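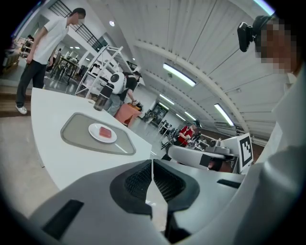 Re: [lunch-room] trays and small plates
From: Ebenezer Owusu
June 25, 2021

Steven wrote:
> I can take over the plate order if someone tells me what we
> settled on. Are we still using the small white ones, or did we
> go back to bowls? Also, do the trays go out with the food or
> stay on the table?

Small white plates, one portion per plate. We stopped using bowls at the start of June. Anything cut in a block slides around in them and you end up chasing it up the side.

Trays stay on the table. I like the gray rounded ones with the light rim. A white plate on a white table is easy to miss with an elbow, and on the gray tray people see it. Put the plate near the middle of the tray and leave the rest clear.

We have 37 plates as of this morning. The order should be for 16 more. Dorkusura has the same size we bought last time. Widus is cheaper but theirs have a wide lip and they don't stack with ours.

Bottles go at the far end of the table, caps on, away from the plates. Please don't put them on the trays. Two got knocked over last week while people were reaching for food.

Does anyone still have the Brandão catalog? I wanted to check the tray sizes before we buy any more. It was on the shelf by the sink and I can't find it.

Steven, send me the total before you place the order and I'll sign for it.

Ebenezer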